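Why Does Thick Paper Bend?

A sheet of thin paper flops over when it is held by one end. A strip of thick paper or card behaves differently. It can stand up tall and curve only a little.

Paper is made of tiny threads called fibers, which usually come from wood. The fibers are pressed together in layers. In a thick sheet there are more layers, and these layers help the sheet keep its shape.

Many of the fibers lie in the same direction, which is called the grain. Card bends more easily when the fold follows the grain. Bending across the grain takes more effort.

Children may test this at home with 2 strips cut from one cereal box, the first cut lengthwise and the second cut across. Hold each strip at the bottom and compare how far the tops lean.

Prepared for young visitors by the Virnelgate Learning Office.

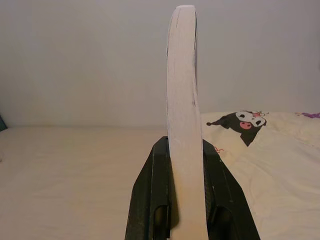 A tall, pale strip held at its lower end, with a gentle bend.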